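About Korivora

We fix up old desktops and get them back on desks. Started in a spare room with 2 benches, now 13 people and a proper shop. Ezekiel Baptiste runs the bench, Sunita Castellanos does orders, phones, everything else.

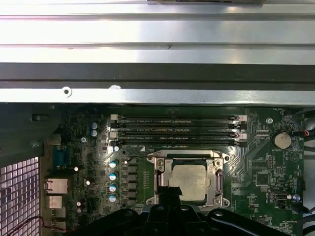 What we do

Processor swaps, memory, cleaning, full rebuilds. Mostly office towers, all makes. We keep 70 or so boards on the shelf for parts so ask before you give up on yours. Memory gets matched in pairs, no mixing. 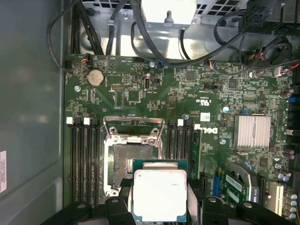
Processor and open socket, Dell board.

Pins are the fussy bit. Bent ones we straighten if we can, if not we call you befor spending your money.

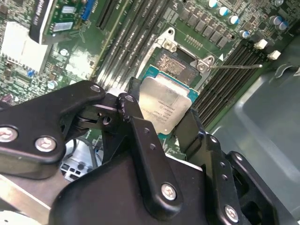 New paste every time the cooler comes off, no extra charge. Then a 4 hour test and it's yours again.

Drop-offs from 9 am, side door, ring twice. Bring the power cord if youve got it.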